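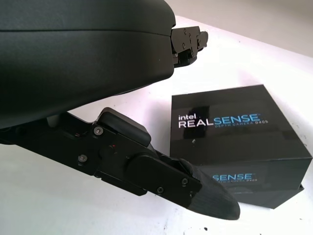
Clirham Reservists' and Veterans' Club

Bring back the recruiting sergeant

I've been threatening to write this since March, and the bar committee have finally told me to stop going on about it at the dartboard and put it on the page instead. So here we go. Make a cup of tea, it's a long one.

My niece's friend Janelle Belmonte wants to join the reserves. She's twenty-four, she can run me into the ground (no great feat, granted), she drives a recovery truck for a living and she wants to be a vehicle mechanic in uniform at weekends. If you'd walked into the old recruiting office on Berge Street in my day and asked for your dream candidate, they'd have sent you Janelle with a bow on. She filled in her application on the Pradus website one evening after work, got a cheery message back within the minute, and then waited. And waited! From that cheery message to her first night at the drill hall took 463 days. I know the number because she'd kept the emails, every one, in a folder she had given a name I can't print here.

Now I'm not daft. I know you can't walk in at nine in the morning and be on a train with a rail warrant by teatime, which is more or less how it went for me. There are checks to be done and they ought to be done properly. I've served alongside one or two people who could have done with a bit more checking. But 463 days is longer than I spent on my first posting. You could learn to play the cornet in that time, or get married and start having doubts.

What happened in all those months? Mostly nothing, as far as either of us can tell. She once had an inhaler, when she was seven, so the medical form went off to be looked at. The doctor's surgery sent the records. The records were the wrong sort of records, apparently, and had to be sent again, except no one had told the surgery so, and Janelle only found out when she rang up. She rang a lot. She'd get through to a very polite person at Drumico, which has had the contract since our office closed, and the very polite person would read out what was on the screen, and what was on the screen was "in progress". She could see "in progress" for herself. It was on her screen as well.

I want to be fair to the people on those phones. I did a spell in a call centre after I came out and I wouldn't wish it on a dog. They've got a script and a queue and somebody behind them with a stopwatch. What they haven't got is any way to pick up the phone to the surgery and say, look, love, which form have you got there? My beef is with whoever decided that a person who could do that was a luxury.

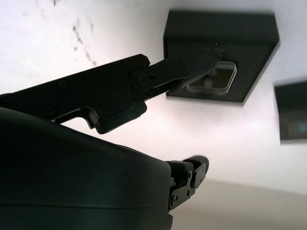 Let me tell you what a recruiting sergeant did, for those of you under forty. Ours was Wilfredo Dizon, and most of the members reading this will have come through his door at one time or another. He had a desk, two chairs, a kettle and a telephone, and he knew every head teacher, GP receptionist and worried mum between here and the coast. If your paperwork stuck he went round and unstuck it. If you were carrying a bit too much round the middle he'd meet you at the park at seven and trot round with you. Look at that long black finger with the round joint in it and the one screw head in the middle. The whole thing bends there. Wilf was our screw. He wouldn't thank me for putting it like that, but take him out and you've still got all the pieces, they just don't move together any more. The doctors are all still there. The drill hall is there, and so are the youngsters, whatever people say about them.

And people do say it, don't they? I hear it in the club every week. Kids today don't want to serve, they've gone soft, they're all on their phones. Well, a couple of us had a stall at the county show last summer, and I've never talked so much in my life. They wanted to know about the pay, they wanted to know if you could keep your piercing in, one lad wanted to know in tremendous detail about bridges. I'd have signed up half of them on the spot if I'd had a form and a pen. What I had was a stack of cards with a web address on. You could see their faces drop a bit. They'd come over to talk to a human being and I was sending them home to make a password.

The figures we were shown at the regional meeting were enough to make you weep. There were 2,000 applications started in our patch over the period they were looking at, and roughly 4,000 hours of staff time booked against chasing documents. I'm no mathematician, but that sounds to me like an awful lot of chasing, and I'd love to know how much of it ended with somebody catching something. I put my hand up and asked how many of those people had given up while they were waiting. The chap giving the talk said they didn't hold that figure in that format. I asked him what format they did hold it in and the chairman moved us on to car parking.

I do think it's the figure that matters most. Somebody who fails the medical is a disappointment, but at least they know where they stand. Somebody who drifts off because they haven't heard anything since the clocks changed has learned something about us, and they'll tell their mates. Asanka Biswas, who does our accounts, had a son go that way. Clever boy, wanted to go into signals. He held out the best part of a year and then took a job putting in broadband, and good luck to him. He'd have been brilliant.

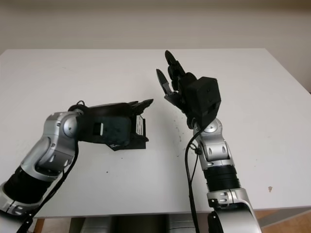
He didn't even formally withdraw, by the way. He's probably still "in progress".

The argument I always get back is money. A sergeant in a high street office costs money, and the office costs money, and the heating costs money (Wilf's office was like a sauna, I'll give them that one). A website is cheaper. I'm sure it is, if all you're doing is adding up what a website costs. But then you've got to pay for the call centre because the website can't answer a question, and for the adverts because there's no longer a bloke in the high street in a nice pressed shirt being an advert for free. Then you pay for the instructors who were told to expect a full course and have got half a dozen recruits and a lot of empty bed spaces. None of that goes in the same column, so it never gets set against the saving.

The other argument is fairness, and I take that one more seriously. Cherry Mae Ambrosio put it to me over a very nice curry at the summer social and I've chewed on it since. She said it was all very well me getting misty about Wilf, but what about the places where the sergeant was a lazy so-and-so, or took one look at a woman and steered her towards the clerks' jobs whether she fancied it or not? She's right. She was one of those women. She wanted to drive and it took her three years to get near a steering wheel. A website doesn't look you up and down when you come in.

So I'm not asking for the old days back with all the trimmings. Keep the website! Let people fill in their name and address at midnight in their pyjamas if that's what suits them. Have the decisions written down where somebody else can check them, so that no one's future hangs on whether the sergeant liked the look of them. All I'd add is a name and a direct number for every applicant, belonging to a person in uniform who lives within a bus ride and is allowed to ring the surgery. Give that person the power to see the whole file, and have them ring the applicant once a fortnight even when there's nothing to say. I'd go further and make it part of their annual report, how many they lost along the way and why.

Two of them would cover Clirham and the villages easily. I've even got somewhere to put them, as the front room at the drill hall is used for storing the Christmas tree and a broken rowing machine. Ariel Sison reckons he could have it painted in a weekend if somebody else buys the paint. 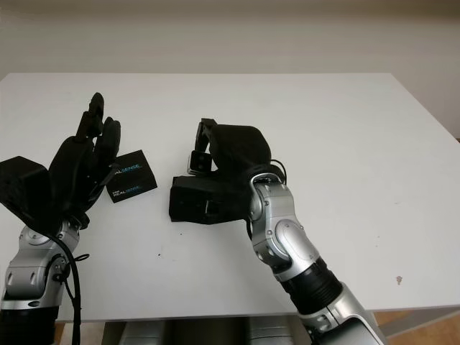

A small black box held in the fingers of the left hand, over the white table.

I wrote to our MP about all this and had a nice letter back, thanking me for my service and telling me the matter had been passed on to the relevant department. I expect that's in progress too. What I'd like is for a few more of you to write, with your own stories in it, because one old corporal moaning is easy to file. If you've got a son or daughter or neighbour who applied and gave up, ask them if they'd put down a few lines with the dates on. I'll collect them behind the bar, or you can leave them in the pigeonhole marked Welfare, and I'll see they all go off together in one big envelope.

As for Janelle, she's in now. She came down to the club after her first proper weekend, filthy to the elbows and grinning all over her face, and told us she'd had her head in an engine for most of it. She starts her trade training in the spring. She's already had an email from Pradus asking if she'd like to complete her application.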